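Brekeck Tenants list
From: Ghassan Obeidat
Date: 2023-07-29
Subject: Re: Moving out in August, walls and deposit

On the list it was written:

> Hello all, we leave our apartment at the end of August and the
> agency (Geagea) will do the inspection. The deposit is 1,000 and we
> would like to see it again. We have 18 small holes from nails and
> plugs, mostly in the living room, and some dirty marks behind the
> sofa. My husband wants to repaint everything. I want to only fill
> the holes. Who is right? Also, does anybody still know which white
> they used in the building?

Hello,

I went through the same inspection last year with the same agency, so I write down what I remember. Please correct me if your contract is a newer version than mine, I think they changed one page in the spring.

1. Read the page about walls first

In my contract it was said that the walls must be returned "clean and in one color." It did not say "freshly painted." I asked this by e-mail and I got the answer in writing, and I recommend you do the same. On the telephone they told me something different.

2. Fill the holes

I used the ready-mixed filler from Pridari in the small tub. Take out the plastic plug with pliers before you fill. If it does not want to come, push it deeper with a screwdriver and fill over it. Two thin layers are better than one thick, the thick one sinks in the middle and then you see a small dish in the evening light. Sand with fine paper, wipe the dust, wait until the next day.

3. The white

It was Lesine matt, the normal one, at least on the third floor. But a white that is 14 years old is not the white in the can anymore. I made little spots of new paint on my fillings and from the door it looked like the wall had an illness. In the end I painted this one wall completely, from corner to corner, and left the other three. Between two walls the eye does not notice the difference, because the light is different anyway. So maybe you and your husband are both right by half.

4. Marks behind the sofa

Warm water with a very small amount of dish soap, and a soft white cloth. Do not rub in circles, it makes the matt paint shiny. Pencil goes away with a normal eraser. Grease does not go away, for grease you need stain blocker under the paint.

5. Things that are glued

My inspector looked at these longer than at the holes. Adhesive hooks, mirror tape, the little clips for cables. Make them warm with a hair dryer for a minute and pull slowly along the wall, never toward yourself. If some glue stays, roll it off with your finger. With my bathroom hook I was impatient and a piece of paint as large as a coin came with it. In the third and fourth pictures there is a blue square with a fish on it and a power strip hanging from the hook.

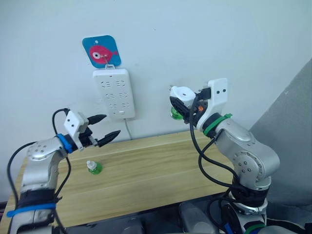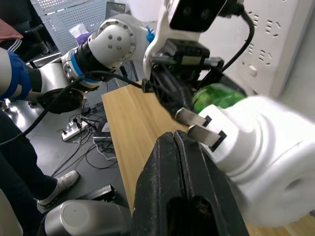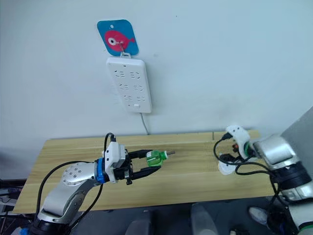
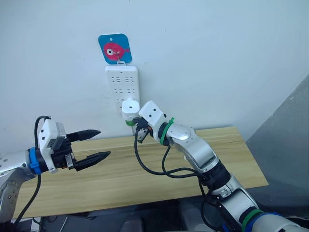 6. The inspection day

Be there yourself and do it in daylight. Ask for the protocol and read it before you sign. In mine there was a scratch on the kitchen door which was already written in the protocol from moving in, and I could show it only because I had kept the old paper. Write down also the meter numbers. After this it took six weeks until the money came, with one reminder from my side.

If you need a roller and the long stick for it, I have both in my cellar and you can take them in the evening. The tray I have thrown away. There is also a rest of filler, but I would open it first and look if it is still soft.

One question back to the list: does somebody know if the agency wants the curtain rails to stay? I left mine and did not hear anything, but my neighbor had to take hers down.

Best regards,
Ghassan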